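Evaluation of the Stulanix Hand-Held Gripper Kit for Recording Garment Folding

Mereana Paewai
Project report, second-year automation lab

1. Background

The lab was offered the Stulanix kit on a trial license in May. The kit consists of two hand-held grippers, a charging cable, the Hitport recording software and a printed setup guide. An operator holds one gripper in each hand and performs a task. Hitport stores the motion of both grippers together with the opening of the jaws. The recordings are meant to be used later to train a two-arm robot.

The aim of this project was to find out whether the kit is suitable for cloth handling at student level. Training a robot was outside the scope. A second product, Cistora, was considered at the start but was dropped when the supplier could not confirm a delivery date.

2. Method

The task was to flatten a short-sleeved T-shirt on a cloth-covered table and fold it into a rectangle. One operator performed all runs, standing at the near side of the table. A total of 40 runs were recorded, split into two sets. In the first set the T-shirt started flat. In the second set it was dropped from chest height before each run. A run was rejected if Hitport lost track of either gripper or if the operator let go of the garment by accident.

Setup followed the printed guide. Pairing both grippers took roughly 30 minutes the first time, mostly due to an outdated driver on the lab computer. 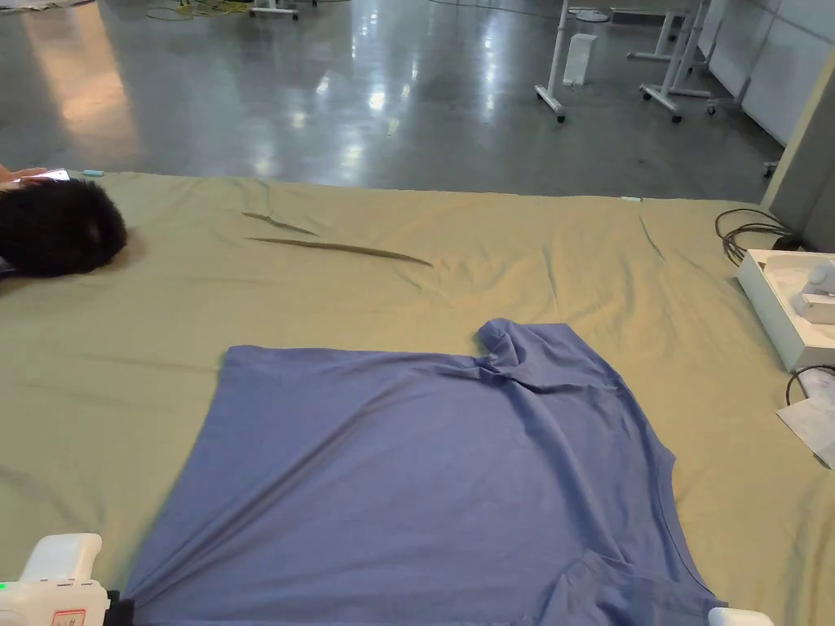 Reading time: 2 minutes

3. Results

Of the 40 runs, 18 belonged to the first set and all of these were accepted. Two runs in the second set were rejected for tracking loss. Both losses occurred when the operator crossed one gripper over the other to reach a sleeve.

The jaws held a single layer of cotton without slipping. Picking up one layer from a flat surface was harder. The operator often caught the tablecloth along with the hem and had to release and try again. Bunched fabric near the collar was easy to grasp but slow to flatten, as each pull at a lower corner moved the whole shirt and left the fold in place.

The green indicator light on the gripper was useful during runs. It could be checked without turning toward the computer.

4. Limitations

A single garment size was used. The tablecloth was not fixed to the table, and its creases shifted between runs. Operator fatigue was not measured, although the wrist was noticeably tired by the end of the second set.

5. Assessment

The kit is adequate for recording simple folding tasks. The guide should include a section on crossed-hand movements, and Hitport should give a sound when tracking is lost. At present the warning appears only on the computer screen. The raw recordings are stored on the lab drive in the folder Cavalcanti, with the rejected runs kept in a separate subfolder.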